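In defence of the big light

My aunt had a rule that no visitor should ever see her lounge room by the ceiling light. She'd go round at dusk switching on lamps, seven or eight of them, each with its own shade and its own fiddly switch, and if you came in and flicked the one by the door she would call out from the kitchen as though you'd stepped on the cat. I loved her dearly and I have come to think she was wrong.

It's an unpopular thing to say. Every home magazine I've picked up in the last ten years takes it for granted that the overhead light is a kind of rudeness, and my own daughters, who agree about very little, agree about that. They visit in December with the grandchildren and the first thing the eldest does, before she has put her bag down, is turn off the light in my kitchen and light a candle. Then she asks me where the scissors are. Well, love, they're in the drawer, where it's dark.

I should say that I grew up in a house where the light was poor and there was no choice about it. We were at the end of a long line out past Horrocks, on a farm where the power sagged whenever the pump came on, and my mother did her mending under a single globe that went the colour of weak tea at about the same time every evening. She'd stop and wait for it. I can still see her with the needle held up, looking at the ceiling with great patience. When we moved into town and she had a proper bright kitchen for the first time, she walked around it touching things. She found a stain on the tablecloth that must have been there for years and was delighted with it.

So I come to this with a bias, and I'd rather own up to it now. To me a well-lit room is a generous room. It says come in, find a chair, read the back of the packet if you want to. A dim one says please admire the cushions. I know that's unfair, and I know there are evenings when a lamp in the corner is exactly right, after a funeral, say, or when there's a storm on and everyone has gone quiet. I own three lamps and I'm fond of them all. What I object to is the idea that gloom is good taste and anybody who wants to see their dinner has missed out on something.

It has got into the restaurants now, of course. A friend of mine, Valentin Widmer, turned 70 last year and we took him to a place where the menu was printed in grey on slightly darker grey. There were six of us at the table, and all six had a phone out with the torch going, like people searching for a lost dog. Valentin was a draughtsman all his working life and he has strong views on being able to see a line. He ordered the fish on the grounds that it was probably white and he'd be able to find it on the plate.
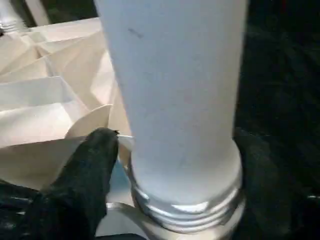

The young waiter was very kind about the whole business and offered to bring us another candle, and I felt for him, having to carry hot soup through that murk all night. When I asked whether they ever turned the lights up he said only for the cleaning. I've thought about that answer a good deal. There is a perfectly good bright room in there every morning, and the only people who get to enjoy it are holding mops.

I suppose what bothers me is who gets left out. My eyes are not what they were, and my neighbour's are worse, and she has stopped going to her book club because it meets in somebody's beautiful shadowy sitting room and she can't make out faces. She's too polite to mention it. They think she's lost interest in reading, when she went through the whole of a 393-page novel last month under the fluorescent tube in her laundry, sitting on a kitchen chair with her feet up on the basket. I've told her to speak up, and I've told her that if she won't I will, and she has made me promise not to, so I'm writing it here instead, where I don't believe any of them will see it.

My daughters will be back before long and the candle will come out, and I'll let them have it for the pudding. But for the peeling and the chopping and the card game afterwards, when the little one likes to check everybody's hand for cheating, we'll have the big light on, and they can find the scissors for themselves.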